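Home Reviews Guides Archive Contact

Komden folding worktable: five months in a small kitchen

Thu 8 March
By Theda Nolte

I bought the Komden worktable because our kitchen has only one counter, and my husband and I both like to cook in the evening. It is a white table with folding legs, sold for kitchens, hobby rooms and small offices. I paid full price for it in the Drevero shop and carried it home on the tram, which I do not recommend to anyone with short arms.

The box held the top, two leg frames, a bag of screws and a sheet with drawings. There were no words on the sheet at all. I needed one evening to put it together, mostly because step four shows the hinge from below and I looked at it as if from above. The screws are good quality and did not strip, even when I had to take one side apart again. 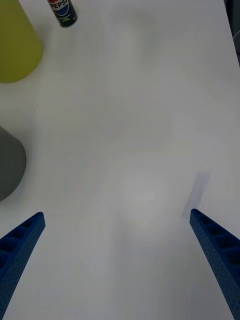 Theda Nolte

The top is where Komden did its best work. It is matte, so the ceiling lamp does not shine back into my eyes when I read a recipe, and flour wipes off with one pass of a damp cloth. Beet juice stayed for two days and then went away with baking soda. Turmeric did not go away. I have a yellow mark near the left corner and I have accepted it.

I roll dough on this table every Saturday, and for this it must stand still. On our tile floor it moved a little at first. The feet have small rubber caps, and one of them was shorter than the others. I wrote to the shop and a very polite man, Lakmal Haque, sent me a new set without asking for the old ones. With the new caps the table is quiet, unless I lean on the short side with all my weight.

Folding is less pleasant. The lock on each leg frame is a metal tab that you press with the thumb, and it is stiff. My neighbor Bleddyn Wogan, who has the same table for his seedlings, puts a drop of oil on the tabs every August and says they become easier. I tried it and found only a small difference. Please keep your fingers away from the hinge when the leg comes down – I was not careful the second time, and I had a blue nail for weeks.

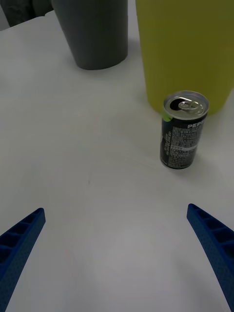 Color is the question I get most from friends who want to buy one. Komden sells this top in white and in a dark brown, and I thought for a long time about which would look tired first. White shows crumbs, but it also shows where things are, and in a narrow kitchen I value that more. A dark gray cup or a black Pepsi can is easy to find on it, even in the early morning. On my sister's brown one I have knocked over a coffee mug because I did not see it.

Before this I used an Ollimik table, which cost less. Its top was thinner and began to swell at the edge after one winter, close to the kettle. The Komden edge is sealed all the way around, also underneath, and so far I cannot find any place where water got in. The Ollimik was much lighter, though, and if you must carry your table up and down the stairs you may prefer it.

The height cannot be changed. For me it is right for kneading and a little low for chopping, so I put a thick board under the knife. A taller person should try it in the shop first. There is also no shelf or hook below, and I miss a place to hang a towel.

I would buy it again, in white, and I would ask for the second set of caps on the first day.

Good: easy to clean, sealed edge, helpful shop
Not so good: stiff leg locks, one height only, turmeric

Recent reviews
Godoy bread knife, after a year of crusts
Ollimik stackable stools
Three kitchen scales compared, by Jeferson Aguiar
Drevero wall rack with 19 hooks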